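Station check, Ursu cell 2, battery sorting task
Site: Skitavville
Date: Sep 4, 2018
Inspector: Natanael Xavier

**Before power-on**

- [x] E-stop reachable from operator side. Pressed and reset.
- [x] Frame bolts tight.
- [ ] Cables clear of the arm's full travel. *Comment: slack on the upper loop is more than I like. Add one tie before the next block. Not a stop item.*
- [x] Fingertips clean, no burrs. Dented cells go to the metal bin, never back in the set.
- [x] Fire blanket and sand bucket within reach.

**Wrist camera**

- [x] Lens wiped, mount screws checked.
- [x] Both fingertips in view with the gripper open.
- [ ] Exposure locked. *Comment: was on auto. Locked now. Episodes recorded on auto stay in the set but get the "exposure" tag in Koten.*

Glare remains the main data quality issue at this station. The white tabletop is glossy and picks up window-like reflections, and the silver cells carry bright streaks of their own. Zekness asked for varied light, so the blinds stay as they are. Operators should still reject any episode where a cell can't be told from a reflection at the moment of grasp.
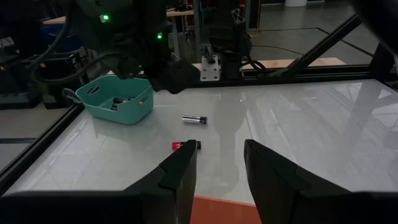 Cell placement is to be changed by hand between episodes, with the arm paused. Vary the distance and the angle. Cells lying on their sides only; upright starts belong to a separate task and have their own label.

**Recording**

- [x] Arm returns to home pose before each start.
- [x] Speed limit set to the collection profile.
- [x] Failed grasps kept and labeled as failed.
- [ ] Operator ID filled in. *Comment: blank on 29 episodes. Fix from the shift log.*
- [x] Episode count matches disk: 1,616.

**Open items**

1. Cable tie on upper loop.
2. Operator IDs.
3. Basket position has drifted since May. Mark the corner with tape and note the change in Koten.

Cleared for collection, next block of 100 episodes. Item 1 to be closed first.

N. Xavier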